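Category: Health and Safety / Minutes and Papers

ALLTHORPE WORKSHOPS
Equipment Safety Group
Minutes of the extraordinary meeting held in June at 14.00

Chair: Ibrahim Igwe
In attendance: the Laboratory Manager, the Site Electrician, the Training Lead, two representatives of the operators, and the service engineer from Nnaji (items 3 and 4 only)
Apologies: the Head of Estates

1. Minutes of the previous meeting

The minutes were accepted as a correct record, subject to one amendment. Under item 6, "the spare controller" should read "the spare power supply". The action on replacement floor matting was carried forward.

2. Purpose of the meeting

The Chair explained that the meeting had been called under paragraph 3 of the site procedure, which requires a meeting after any unplanned movement of powered equipment. The incident concerned the pedestal-mounted arm known on site as Witatness. No injury had been reported. The operator concerned had been seen by the first aider as a matter of routine and had returned to work the same afternoon.

3. Account of the incident

The Laboratory Manager presented the written report. The arm had been halted between tasks so that an operator could move a fixture. The operator pressed the pause control on the tablet and waited for the display to show that the arm was at rest. While the operator was reaching across the work area, the arm resumed its last stored movement and travelled a short distance before a colleague pressed the emergency stop. The fixture was knocked to the floor and one bracket was bent.

The controller log showed that the pause command had been received and acknowledged. The network link to the tablet was then lost for 2000 milliseconds. When the link returned, the controller treated the session as new and released the pause. The service engineer confirmed that this was a fault in the session software and that the arm had no mechanical defect. The emergency stop circuit had worked as intended and was tested again before the arm was isolated.

The operators' representatives asked that it be recorded that the tablet had shown "Paused" throughout. The Chair agreed that the operator had followed the instructions then in force.
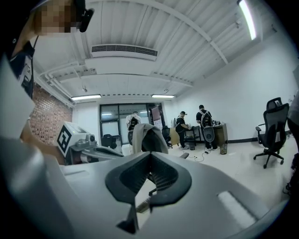 The service engineer was asked whether the same fault could affect the equipment at Skososgate. He replied that the Skososgate arm used an earlier version of the software and did not restore sessions in this way. The Laboratory Manager asked for that statement in writing before the arm there was used again.

4. Working distance and floor layout

The group considered the space available to those working near the arm. The report gave the narrowest clear width between the reach of the arm and the nearest fixed furniture as 930 mm. The Training Lead considered this too little when several people were working in the room at once. The Site Electrician added that trailing cables should be kept out of any route a person might use to step back.

It was agreed that the furniture would be moved and the reach of the arm marked on the floor in yellow tape. The operators' representatives were concerned that tape on the present surface lifted within weeks. The Laboratory Manager undertook to obtain a price for painted lines.

There was some discussion of whether the arm should be moved to a separate room. The Chair ruled that this was a matter for the accommodation review and could not be settled at this meeting.

5. Interim measures

The following were agreed with immediate effect:

- The arm is to remain isolated and locked off until the corrected software has been installed and tested.
- The pause control is not to be relied upon when any person is within reach of the arm. The emergency stop must be pressed and power removed.
- A second person is to remain at the emergency stop whenever the arm is under power.

The Training Lead asked whether existing operators would need to be signed off again. It was agreed that they would, by means of a short practical check.

6. Actions

Corrected software and written statement on Skososgate: Nnaji
Test of link loss with the arm unloaded: Laboratory Manager
Cable routes and covers: Site Electrician
Revised operator instructions and practical checks: Training Lead
Letter of thanks to the colleague who pressed the stop: Chair

7. Any other business

The Site Electrician reported that the key to the isolator cabinet had been missing from its hook on two occasions. Staff are to be reminded to sign for it.

8. Next meeting

To be arranged once the results of the link test are available. The meeting closed at 15.20.

Related papers
Procedure for Unplanned Movement of Powered Equipment
Lock-off and Isolation: Guidance for Operators
Equipment Safety Group: Terms of Reference
Accommodation Review: Interim Report
Replacement Floor Matting: Options Paper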